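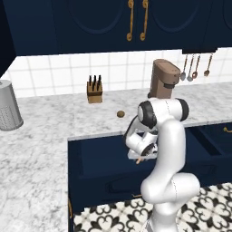 The simulated kitchen at the Drusen open day, with the arm working in front of the navy base cabinet.

Went to the Drusen open day in January expecting noise. Motors, a cage, somebody in safety glasses telling me to stand back. What I got was a big screen in a room in Plitham, and on the screen a kitchen nicer than mine. Marble counter. Navy cabinets with gold handles. Fancy black and white floor. And a white robot arm going about its business down by the drawers.

I watched it for the best part of an hour. I'm going to argue it was time well spent, which was not my opinion at ten past nine.

First, the complaint, becuase I had it too. It's a rendering. Nothing in that kitchen weighs anything. You could drop the knife block on the floor 200 times and the knives would go back by themselves. A man behind me muttered that he'd driven 60 miles to look at a video game. Fair enough. If you put "robotics demonstration" on the flyer, people are going to want a robot in the room.

But think about what the usual demo is. I've been to plenty. One real arm, one real cup, one spot on the table marked with tape. The cup goes on the tape. The arm picks up the cup. Applause. Move the cup a hand's width and the whole show falls apart, so no one moves the cup. We all go home impressed by a very expensive way to lift a cup.

The Drusen people ran the same job over and over with the start changed every time. They call the software Gelto. Get the arm to the drawer, open it, shut it, reset. They kept a score in the corner of a whiteboard and they wrote down the misses. In marker, in front of us. On one batch of 10 it got the drawer open 3 times. Three! And they left it up there all morning.

I can't remember the last time I saw a company do that.

So that's my case. A simulation is cheap to fail in, and cheap failure makes people more truthful. When the arm is real and the cup is real and there's a customer in the front row, there's every reason to hide the misses. When it's a rendered drawer, you just run it again – and you may as well let folks watch.

It does have limits and I wish they'd talked about them more. Real drawers stick. Mine has a takeout menu jammed in the back and needs a shove with the hip. Real counters have crumbs and mail on them. That one had a coffee maker, a canister, the knife block, some small round brown thing sitting by itself on the marble (a cookie? a potato? I asked, got a shrug). Tidy kitchen. Nobody's kids live there. A robot that learns drawers in a showroom is going to have a rough first day at my place, and somebody should of said so from the front.

Damasceno, the outfit that partners with them on the hardware side, had a table by the door with leaflets. Leaflets said "home ready." That phrase needs to go. Three out of ten is not home ready, and the people in the very same room had the decency to write it on a board.

Would I go again? Yes. I'd want the real arm next to the screen, same task, both scores up, same marker. Let us see the gap. I suspect it's large. I'd trust them more for showing it, and I'd drive the 60 miles too.

Coffee was terrible by the way. Bring your own.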